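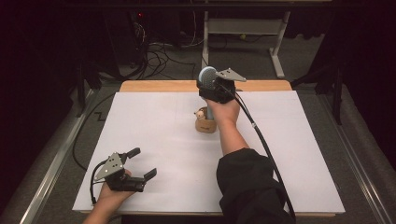

Benico Appliance Repair
@benicorepair · 12/03/2023 · Thread

Went to the robot open day at Cikby. I fix dishwashers for a living, so I wanted to see what's coming for me. What's coming for me is a person holding a gripper in each hand, trying to deal with a brush in a cork cup.

Well, I say brush. Round blue-gray mesh-looking thing on a skinny gray shaft. Could be a ball on a stick. I asked what it was and was told "the object." Fine. Please note the small white head peeking over the rim of the cup, supervising.

For those outside Flatutberg: Cikby moved into the old Ghumman carpet warehouse on the east side, behind the tire place. I bought a hallway runner there once. It curled.

Tickets were free, but you had to pick a time slot, and mine was the last one of the afternoon. By then the cookies were down to the raisin ones and the guide had the voice of someone who has said "great question" since breakfast.

First lesson of the tour. The robot learns from people, so somebody has to do the chore first, with the same kind of gripper the robot will have. You hold one in each hand, you squeeze, the black fingers close. All of it gets recorded. Then you do it again.

Then you do it again.

The target for this one chore is 800 recordings. I asked if that was 800 for the whole kitchen. It was 800 for the cup.

I have been putting things in cups since I was a toddler and there isn't a recording of any of it. Feel like I missed out on some money.

The person doing the demo was really good, I should say. Right gripper way out over the far side of the board, thing clamped in its fingers, shaft down in the cup. Left gripper hanging back near the front with its mouth open and nothing in it. That is also how I eat at a buffet.

Somebody in our group asked why the left one wasn't helping. "It will have its turn." I've worked with guys like that.

Everything happens on a big white board with faint gray lines on it, laid on a wooden table. I assumed the board was high tech. I got as far as "so is it magnetic, or" and the guide said it was a board.

What I liked as a repair guy: it all looks like stuff you could fix. Metal plates full of little holes sticking off the grippers. Cables you can follow with your eye. On the newer dishwashers I need a special tool just to be insulted by the control panel.

What I did not like as a repair guy: the cables. The fat one off the right gripper comes all the way down across the board next to your arm. I asked how often it catches on something and the answer began with a sigh.

There's more cable on the carpet and a whole nest of it at the back going up to a dark tower of equipment with a little red light on it. In my trade a little red light means I'm getting a call. Over there everybody just walked past it.

Black curtains all around, so it feels like you're about to see a magic show. Then the magician spends the afternoon moving a cup.

OK, audience participation. They let visitors try. Not on the nice setup, on a practice table by the loading door with older grippers that had tape on them. I had been waiting for this since the parking lot.

I've replaced door springs by feel with my head inside a cabinet. I figured I had this.

My job was to pick up a sponge and set it in a bowl. You get 58 seconds, and they put it on a timer where the whole group can see. I used them all. The sponge went on the floor, then the bowl went to join it.

Here's the trouble. You can't feel anything! Your fingers know you're holding a handle. What the gripper is holding is between it and the sponge. You end up squeezing way too hard and making a face.

A kid went after me, no taller than the table, and did it in 32 seconds. First try. Bowed. I clapped like a gentleman and went to look at the raisin cookies.

Second try I got it in, so for the record my success rate is 50 percent, and I've seen washing machines sold with worse.

I asked if they'd keep my recording. The guide said the practice table isn't hooked up to anything. Very kindly, the way a vet would say it. So future generations of robots won't be learning from me.

Then the Q&A, on folding chairs. People asked what people ask. Will it do laundry (someday). Will it take jobs (long answer, lots of hands). How much does it cost (shorter answer, fewer hands). Can it open pickle jars (they wrote that down).

Mine was whether it could pull a dishwasher out from under a granite counter that was put in AFTER the dishwasher. There was a silence. Somebody in the second row said "oh no" under their breath. Hello to my fellow homeowner.

The answer was no, not for a long time. So I've got job security, and it's made entirely of bad kitchen remodels.

One thing stuck with me on the drive home. The guide said the hardest part is doing a chore a little differently each time, on purpose, so the robot doesn't learn just one way. Start the cup over here, start it over there. People get tired and drift back to doing it the same.

I've been loading my own dishwasher the same way for two decades and will defend it in court. I would be terrible at this job.

They are hiring for it, by the way. There was a sheet on the wall. Part time, on your feet, must have steady hands and "tolerance for repetition." I took a picture of it for my brother-in-law, who has neither.

Next open day is in August. Parking is awful, so use the lot by the tire place and buy an air freshener so they don't glare. Wear sleeves you can push up. Go early for the cookies.

A couple people asking what the little guy in the cup is. Don't know. A white figurine, you only get the head from this side. I was so busy asking about cables I never asked about him, and now it's bothering me more than the red light.

Also yes, Benico is still open over the holidays, and no, I can't look at your robot vacuum. You ran over something the dog did. We both know it. Let it go.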